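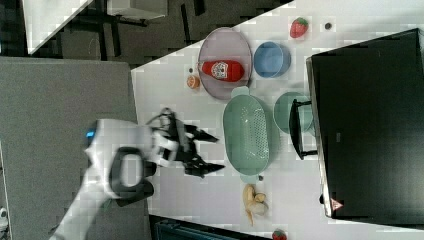 Kullgate Planner on the tabletop set, gripper open, colander next in reach.

March
By Laurinda Baptista

Kullgate Planner 5 is out. Same product, new grasp stage, new scene layer. If you're on 4 already skip to "Upgrading", the rest is for people who keep writing in asking what it does.

What it does: takes a camera view of a messy table, works out what's on it and what can be picked, plans the arm motion, sends it to your controller. Runs on your own machine. No cloud, no per-pick fee.

What it doesn't do: no speech, no task writing from plain sentences. You give it a task file or you call it from Python. Rodrigo Cordero is looking at the sentence thing, no date, please stop asking him.

Scene layer

Every object gets a label, a pose and a confidence. New in 5: a relation field. Bottle ON plate is stored as just that, so a request for the plate clears the bottle first, or refuses, depending on how you set it. Version 4 saw the two as one lump about half the time and went for the lump. Not good with anything that rolls.

Kitchen pack ships with the base license. Plates, bowls, bottles, colanders, small food shapes. Colanders were the pain. Drainage holes came back as missing depth and the old filter decided there was no bottom, so the planner would happily send a finger through it. Irén Gulyás rewrote the hole filling, works on oval and round now. Shiny plastic still gives you a noisy rim under strong overhead light. Turn the exposure down before you file a ticket.

Color is used for labels only, never for splitting objects. Two green things near each other stay two things.

Grasp stage

Two finger parallel and linkage grippers. Suction is a seperate add-on, see Takács below. The stage proposes up to 300 grasps per object, drops the ones that hit a neighbor, ranks whats left. Rim grasps for bowls and colanders, body grasps for bottles, top down for small stuff like a strawberry.

You can put a handle preference on any class. Tab handles count. Appliance door handles are in the pack too but marked experimental, and the pull motion is slow on purpose. Leave it slow.

Motion

Plans in joint space, checks the whole arm including the cable loop if you've modeled it. Model it. Most of the snags we get sent are a cable nobody put in the file. There is a cable helper in the setup tool, takes 5 minutes.

Typical plan time on the desktop we test with is 170 ms for a clear pick. Crowded table, longer. If it can't find a path in 2 seconds it gives up and tells you which object blocked it, by name, which beats the old error code.

Replanning on the fly: yes if your controller accepts streaming. If it only takes full trajectories you get stop and replan.

What you need

Linux box with a decent graphics card
One depth camera, overhead or angled, calibrated to the arm base
Six or seven joint arm with a URDF
Gripper with position feedback (open/closed only works but you lose the grasp check)

Add-ons

Pliratex bridge: talks to Pliratex controllers directly, streaming included.
Takács suction module: needs the pressure reading wired in, digital on/off isn't enough.
Plakthorpe replay: records every plan and every rejected grasp, scrub through it afterwards. Big files. Point it at a second disk.

Upgrading from 4

Task files carry over. Scene files dont, run the converter. Custom grasp classes need one extra line for approach direction, the converter flags them but will not guess. Back up your calibration first, the installer asks but it's easy to click past. Krisztina Pap did exactly that on the demo cell, so there is now a restore button.

Known issues in this release

Dark matte surfaces lose depth at the edges. Margin is padded to make up for it, costs you some grasps near large black appliances.
Labels swap now and then between bananas and ginger. Pose is fine, name is wrong.
Replay viewer crashes if you resize it while loading. Fix is in, next patch.
Small round discs lying flat are usually reported as "unknown flat". Pickable if you turn on thin objects, off by default.

Licensing

Per arm, one time, a year of updates included. University price on request, send from a university address. Trial is full featured and stops after 300 plans, no card needed.

Questions about fit, your arm, your gripper: Imre Antal, use the contact form and attach the URDF. He will ask for it anyway.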